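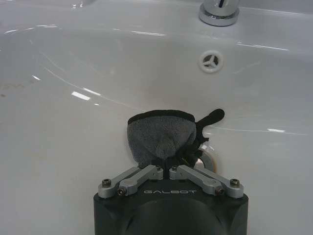 Wrist camera view: folded gray cloth held in the gripper, over the basin near the drain.

Setting Up a Sink-Wiping Demonstration for an Open Day

Reading time: 5 minutes

This page covers the sink-wiping station as we run it at the Skeltstead open day. It assumes the arm is already commissioned, the wrist camera is calibrated, and whoever is at the console has completed the operator checklist. It does not cover transport or mains supply. The next open day is Mon 23 September; the procedure will be reused in October with the same station layout.

What the station needs

- a ceramic basin with a faucet, fixed to a frame that does not move when pushed by hand
- the arm, with a two-finger gripper and wrist camera
- microfiber cloths with a hemmed edge, one in use and the rest in the tray
- a monitor facing the visitors, showing the wrist camera feed
- a second monitor at the console, showing the same feed plus joint states
- floor tape for the visitor line

Use a real basin. Flat panels are easier to program for, but visitors ask about curved surfaces within the first minute and it is simpler to have one there.

Step 1. Fix the basin and set the origin

Bolt the basin frame down before loading any program. Touch off on three points of the rim and save the result as the station origin. If the frame is bumped later in the day, repeat the touch-off. Do not correct by eye.

The faucet must be entered in the collision model as a solid block with clearance on all sides. Model the collar at its base as part of the block. The drain rim can be left out of the collision model, but it must be marked as a no-press zone. The fingers are narrow and will find the edge of the rim if the cloth has slipped.

Step 2. Prepare the cloth

Fold the cloth so that the hem runs along the top and the loose layers gather at the bottom, where the fingers close. A single layer tends to pull out on the first stroke. Too many layers hold the fingers apart and the grip check fails.

If the cloth has a hanging loop, fold it out to one side, clear of the fingers. Loops folded into the grip give a false reading of thickness. Trim any loose threads in the tray area, never at the basin.

Step 3. Grip and check

1. Open the gripper fully.
2. Present the cloth from the tray side with the arm in hold.
3. Close at low force and pull gently by hand in two directions.
4. Close to working force.
5. Look at the feed. The cloth should fan out above the fingers, with the pinch point visible near the bottom of it.

If the cloth covers the upper part of the view and the overflow hole cannot be seen from the start pose, refold it. The overflow is a convenient reference for the person at the console – it sits on the back wall under the faucet, has strong contrast against white ceramic, and stays clear of the cloth when the gripper is low in the basin.

Step 4. Set the lighting

Glossy ceramic under ceiling lights produces bright patches that move across the bowl as the camera moves. They cause two problems. Exposure drops and the cloth turns into a dark shape on the visitor monitor, and any detector trained on stains may treat the edge of a highlight as a mark.

Lock the exposure with the gripper at the lowest point of the path, then check it again at the rim. A few highlights on the slope are acceptable. If the whole back wall is blown out, turn off the nearest row of lights and lock again. The Pondeo viewer we use for the visitor monitor has its own brightness setting, which should be left at default; adjusting it there hides the fault from the visitors but leaves it in the data.

Step 5. Load the path

The current program is 419. It runs one pass down each side of the bowl, one pass across the back below the overflow, and a short circle near the drain. Check the number on the pendant before every session, as the older version is still stored and has no faucet clearance.

Run once at reduced speed with the visitor area empty. Watch for:

- the cloth dragging behind the fingers on the downward pass
- housing contact with the basin at the lowest pose
- the loop side of the cloth catching on the drain rim

Housing contact is the most common of these. The body of the gripper is wide compared with the fingers, and a wrist angle that looks generous at the rim can leave very little room in the bottom of the bowl. Raise the lowest pose and retest before changing the wrist angle.

Step 6. Run the session

Visitors stand behind the tape. The operator stays at the console with a hand near the stop for the full cycle. Groups from Krishnan and Flokberg have asked to present the cloth themselves; this is allowed only in hold, with the operator next to the arm and the gripper at low force.

Explain the camera view before the motion begins. People watch the arm first and miss the feed, then ask for a repeat. Suggested order: show the grip on the monitor, point out the overflow and the drain, start the cycle, pause at the lowest pose, finish.

Change the cloth between groups. Repeat Step 3 in full each time.

Step 7. Shut down

Move to the park pose, open the gripper over the tray, remove the cloth, and wipe the finger pads by hand. Save the log under the station name. Check the linkage screws for looseness with a hex key, finger-tight pressure only, and note the result on the station sheet.

Known issues

The grip check sometimes passes with the cloth held at one corner. Compare with the feed.

Marks on the far side of the bowl are outside the reach of program 419 – wipe these by hand.

Contact: open day desk, Skeltstead | Copyright Skeltstead | Back to top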